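Search products Search
All departments

Skolleck 51 upright larder fridge, silver
August
By Antigoni Fragkou

The Skolleck 51 is a freestanding upright larder fridge for kitchens, staff rooms and small offices. It has stacked doors and drawers and no freezer box. Net capacity is 477 litres. The cabinet is supplied in silver only, with the hinge on the right as delivered. The door can be moved to the left using the parts in the accessory bag, but this is a two-person job and the cabinet must be empty.

Cooling is by a variable-speed compressor with a fan at the back of the main compartment. Air is ducted down the rear wall and let out at each shelf level, so the difference between the top and bottom shelves is small once the cabinet has settled. The factory setting is 4 °C. Leave it there unless the fridge will hold mostly drinks.

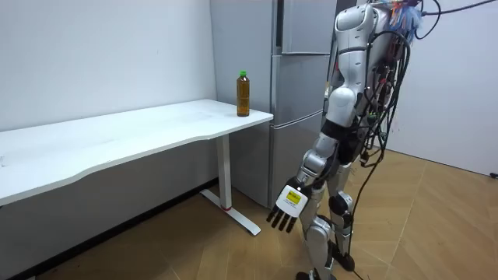
Allow a clear gap of 51 mm behind the cabinet and the same above it. The sides may stand against a wall, with one exception: on the hinge side the door needs room to swing past a right angle before the lower drawers will pull out fully. In a corner position, fit the door on the wall side only if that room is available. Worktops and desks next to the cabinet should finish level with the front of the body and must not project past the door line.

The feet adjust by hand. Set the front pair slightly higher than the rear pair so that the door closes under its own weight from half open. On timber floors, check the level again after the first month, as boards can give a little under a loaded cabinet. Do not stand the fridge on carpet or on loose mats.

After delivery, leave the cabinet upright and unplugged for four hours. If it has been carried on its side, leave it overnight. It should have its own wall socket. Extension leads and multi-way adaptors are not covered by the guarantee, and a kettle or heater of 2000 watts on the same lead is the usual cause of the tripped supplies we are called out to.

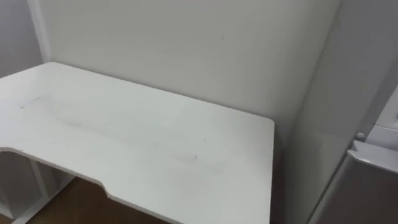
Can the fridge stand in an unheated room?

It will run at room temperatures down to 10 °C. Below that the compressor cycles too seldom and the lower drawers may drift above the set figure. For garages and outbuildings, ask for the Jusow cabinet, which has a low-ambient sensor fitted.

Shelves are toughened glass with a raised rear lip. Each one rests on moulded side runners and can be lifted out without tools when the door is fully open. The two bottom drawers share a humidity slide: closed for leaf vegetables, open for fruit. The bottle rack fits the second runner position only.

Defrosting is automatic. Meltwater leaves through a drain at the foot of the rear wall and dries off in a tray above the compressor. Clear the drain with the plastic pin supplied whenever water collects under the drawers. Wash the inside with warm water and a little bicarbonate of soda. Wipe the silver door with a soft damp cloth, along the grain, and keep scouring creams off it. 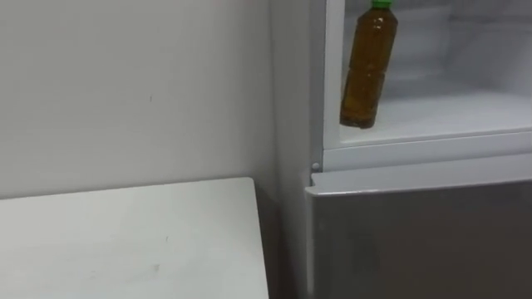
The door seal is a push-fit magnetic type and can be changed by the owner. Seals ordered before the change of supplier were made by Pintér and have a square corner; current seals are made by Ostus and have a rounded one. Either will fit, but the two should not be joined on one door. Quote the number on the rating plate, inside on the left behind the top drawer.

Spare shelves, drawers and feet are held in stock. Questions on siting and ventilation go to Lefteris Theodorakopoulos at the trade counter; guarantee claims go to Marina Tsolakis, with proof of purchase.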